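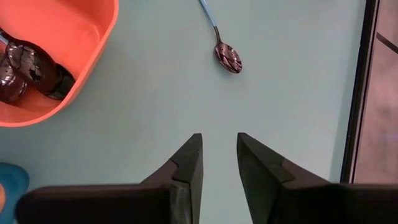 An orange plastic container on a pale tabletop.

Research > Physics and Astronomy > Opinion

November | By Signe Blöndal, Department of Physics

News Events People Give

Null Results Belong in the Public Record

Last year the Gralovmont survey completed its search for faint radio bursts from nearby dwarf galaxies. The team observed 21 targets, processed 3,000 hours of data and found no signal above its threshold. The paper reporting that outcome was declined by 2 journals, each of which praised the method and questioned the interest of the findings.

The department should regard this as a loss. A well-measured absence places a limit on theory, and a limit can be used by anyone who wishes to build on it. When the limit stays in a private folder, another group will apply for the same telescope time and repeat the same search. Darnell Esposito, who led the Gralovmont analysis, has since received three inquiries from teams planning to do so. 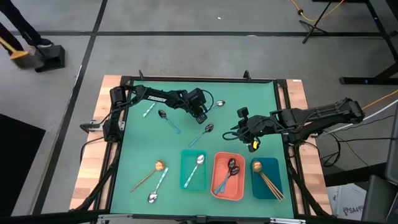 What the Department Can Do

Graduate students carry most of the cost. A doctoral candidate whose thesis rests on an upper limit is often advised to add a detection from some other project - advice that delays degrees and weakens the original work. Our hiring and promotion guidelines should state that a published limit carries the same weight as a published detection.

The Hauksdóttir Archive already accepts null results with full calibration files, and deposit takes less than 60 minutes for a prepared data set. I propose that every observing program supported by the department be required to deposit there within a year of its last observation. Shona Lockyer has raised a fair concern that unreviewed limits may be quoted carelessly. A short internal review, of the kind the Tokell group now conducts before each release, would meet that concern at modest expense.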